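Enwood Open Day, Tramell: What I Got for a Morning of Walking

23 Nov 2021

I've been on enough factory open days to know how they go. You park in a field, you get a sticker, you are walked past the cleanest machines in the building, and you come out through the shop. Enwood's open day in Tramell had the sticker and the shop. The parking was on gravel, so that's one up on the last place.

A few readers had written in asking if Enwood furniture is worth what it costs, now that the company sells straight from the plant and has stopped dealing with stores. I said I'd look. I paid for my own gas and my own lunch, and I didn't tell them I was writing anything up.

The company makes cabinets, dressers, tables and a line of bed frames that I didn't see being made and can't speak to. There are 73 people on the payroll, according to the handout. The handout also says "a heritage of craft," and the plant opened in January of a year that the same handout gives two different ways on two different pages. Somebody should fix that.

What they want you to look at is the wood. Every talk we got started with the wood, and the light honey color is clearly what sells. It's a pleasant color. I'd only say that a color is the cheapest thing in the world to get right, and I went in more interested in the joints.

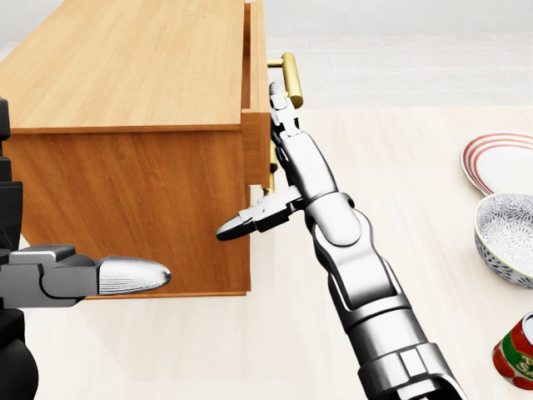

The tour itself

You go through in groups, and ours was led by Babar Virk, who runs the finishing room the rest of the year. I liked him. He talked fast, he didn't read from a card, and when a man in our group asked whether the panels were solid all the way through, he said some were and some weren't and told us which. The backs and the drawer bottoms are veneered board. The tops, sides and fronts are solid. You will not find that on the website, where the word "solid" turns up next to everything, including the knobs.

The saw hall was shut down for the day. I understand why you don't want visitors near a running saw, but it does mean that you're looking at parked machinery and a stack of boards and taking someone's word for the rest. I asked where the boards come from. "Regional suppliers" was the answer from the woman at the door, and Babar, to his credit, looked a little embarrassed by it. He said it depends on the season and that he'd rather not name a mill and be wrong. Fine. But if you charge extra for local wood, and they do, then you ought to be able to put a name on the wall.

Assembly was better. We watched a woman fit a dresser back, square it, find it was out, take it apart and do it again without seeming to care that there was a crowd. That was the most convincing minute of the morning and it wasn't on the program. The drawer boxes are joined at the front with dovetails and at the back with something plainer that gets glued and pinned. It's a perfectly normal way to build a drawer at this price. It isn't how the showroom talk describes it, which has dovetails "throughout."

Ralteo, or the drawer that closes itself

Most of the talk in the second half was about Ralteo, the company's name for its new drawer slide. The pitch is that it runs out fully, carries a heavy load and eases shut over the last stretch. We were told it was developed in Tramell. Maybe so. I have soft-close slides in my own kitchen that came from a hardware store and do what this one does, and when I said so, I was told Ralteo is "tuned to the weight of real wood." I wrote that down and I still don't know what it means.

They come with a warranty of 5 years. I read the terms while everyone else was at the coffee urn. It covers the slide and leaves out the labor to replace it, and you have to have had the piece leveled by an Enwood fitter or it doesn't count at all. Leveling costs extra.

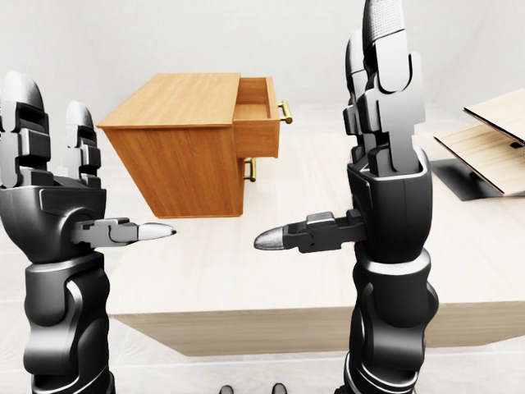
I don't want to be unfair about it. The slides on the floor models were smooth, and those drawers had been yanked by children all morning. My complaint is with the paperwork. If the part is as good as they say, then cover the labor and skip the business with the fitter.

There was a short talk after this on Mengal, the hardwax finish they put on everything. Babar gave that one himself and it was the only talk where I learned something I can use. Two thin coats, buffed by hand, and it can be patched at home without stripping the whole top. He was also willing to say what it's bad at. Leave a wet glass on it overnight and you'll get a ring. Hot pans will mark it. He recommends another coat once a year on tables, and he thinks most customers never do it. I believe him on all counts.

Tables, kitchens and lunch

Lunch was a sandwich and an apple in the canteen, and it was priced like an airport. The coffee was free and tasted it.

After that came tables. Enwood sells these for kitchens and I'm not sure they should, given what we had just been told about the finish. A kitchen table gets scrubbed. It gets a casserole set down on it by somebody who couldn't find the trivet. The sales people were steering families with small kids toward the palest color they make, and I heard no mention of rings or heat from any of them.

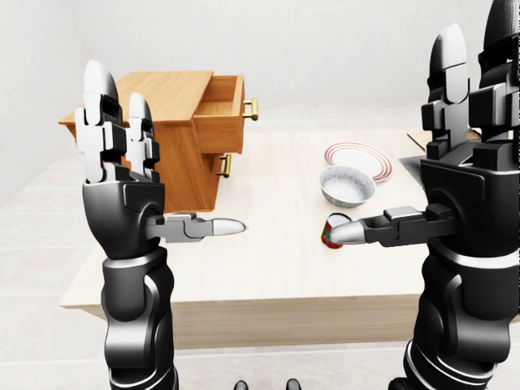
Light wooden table with a small set of kitchen things.

On build, I have fewer complaints. The legs bolt on through proper steel plates and the tops are fixed so they can move as the seasons change. I leaned on a corner of every table I passed, which my wife finds mortifying, and none of them rocked. I'd have one in a study tomorrow.

The price sheet

Now for the part the tour leaves until you're tired. The basic drawer cabinet is $425. That's without leveling, without delivery outside the county, and without the Mengal care kit, which is a small can of the same finish and a cloth. The open day discount applied only to orders placed before you left the building. I've never trusted a discount with a door on it. When I called the following week, pretending to be someone else, I was offered the same money off.

The sheet lists 3 cabinet grades, and the difference between the lower two is the hardware. Same boxes, same wood, nicer handles. If you go for one of these, take the cheap handles and buy your own.
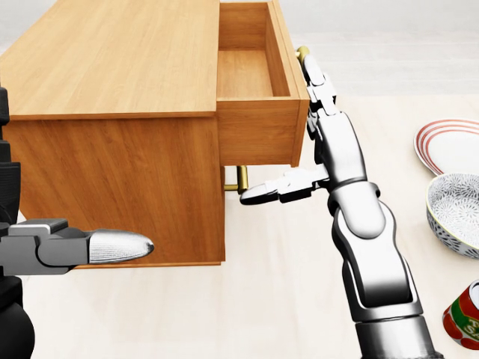
Is the basic cabinet worth buying?
At the discounted price, and if you live close enough to pick it up yourself, I think it is. At full price with the extras added, a good secondhand dresser from an estate sale will beat it, and you won't need a fitter's signature.

I asked Babar on the way out which Enwood pieces he has at home. A bench, he said, and a cabinet with a scratched side that he got from the seconds room. The seconds room was not on the tour. It's behind the loading dock, it's open to the public one morning a month, and the stock is whatever has a dent or a bad patch of grain. Ask at the gate for the dates, as they aren't posted anywhere I could find. I'm going back for that, with a tape measure and a flashlight, and I'll report on what the rejects look like.

Contact | Copyright 2021, all rights reserved | Back to top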